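Printing large repeats: Hugo Royer on the Lalside cloths

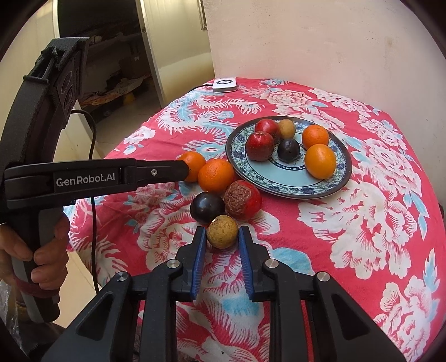

Fruit on a pink-red cloth printed with white peony blossoms.

Hugo Royer has run the screen room at Driltgate for 14 years. Most of his output is table cloth in short runs, and most of the questions he gets from customers concern color. He would prefer to talk about registration.

"A large flower is harder than a small one," he says. "On a small repeat, a slight error reads as texture. On a bloom the width of a dinner plate, the outline sits off the fill and you see it from the door."

The Lalside range uses a single large repeat across cotton 1220 mm wide. Royer prints the pale tones first and the ground last, leaving a narrow overlap at every edge. He calls the overlap a trap, the usual term in paper printing, and sets it wider on red grounds than on blue. The reds he buys spread more before they are fixed.

Every screen is checked against a film positive before it goes on the table. "I look at the corners and then the center. If the corners agree and the center doesn't, the mesh has lost tension. That screen goes back to be stretched."

Fixing is done in dry heat, and he allows 2 passes for heavy grounds. The second pass was added last September, after a batch for Hunden bled in the wash. Royer kept a length of it and pinned it over the sink. "The pinks went first – they always do. We had the temperature right and the speed wrong."

His washing advice is short: 40 degrees, inside out where there is a lining, no bleach, iron on the back. He does not recommend soaking. Starch is acceptable on a plain weave, but it stiffens the printed areas unevenly and he leaves it out of his own samples.

The next range, Song, moves to a half-drop repeat, in which each column of the design is set half a repeat lower than its neighbor. It hides the joins better and wastes more cloth at the ends of the roll. Royer has printed one test length so far and rejected it.

"The blue was fine," he says. "The black key screen had stretched on the left side. I'm having it made again on a heavier frame."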